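Microplate

A microplate, also called a microwell plate or multiwell plate, is a flat tray with many small wells that serve as miniature test tubes. Microplates are used in medical testing, drug research, food safety work and teaching. A plate is usually made of clear, white or black plastic, depending on how the contents will be read.

History

Early plates were cut by hand from blocks of clear acrylic in the 1950s. Molded plastic versions followed in the next decade and brought the price down far enough for plates to be thrown away after use. Blood testing laboratories were among the first regular buyers.

Layout

Wells are set in a rectangular grid, most often in a ratio of two to three. Common plates have 6, 24, 96 or 384 wells. Rows are marked with letters and columns with numbers, so that the first well in the top row is A1. In a plate with 96 wells, a typical well holds more than 200 microliters, though the working volume is usually kept lower to avoid spills.
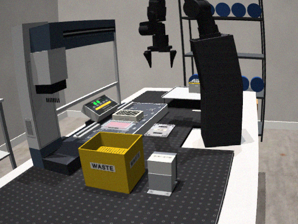 Page last changed: 09/08/2019

Filling

Plates can be filled by hand with a single pipette, but this is slow and it is easy to lose one's place. Pipettes with eight or twelve channels fill a whole column or row at once. Larger laboratories use machines for the same work. The spacing between wells is fixed at 9 millimeters in the 96-well format, and multichannel tools are built to match it.

Materials

Polystyrene is the most common material. It is clear and cheap, but many solvents attack it. Polypropylene stands up better to chemicals and to freezing, and is preferred for storage. Plates for ultraviolet readings are made with quartz or special film bottoms – these cost far more and are often washed and reused.
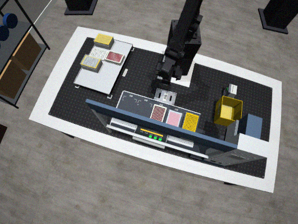 Color has a practical use in microplates. White wells reflect light and suit tests that give off a faint glow, while black wells cut down stray light in fluorescence tests. Other colors mostly help people tell plates apart, and a set might include yellow and red plates next to white ones, or a white plate with a yellow rim. There is no general color code, and each laboratory sets its own.

Storage

Filled plates are closed with a lid, an adhesive film or a heat seal. Lids are suited to short periods only, as liquid in the outer wells evaporates first. This is known as the edge effect.

See also

Cuvette
Petri dish
Pipette
Test tube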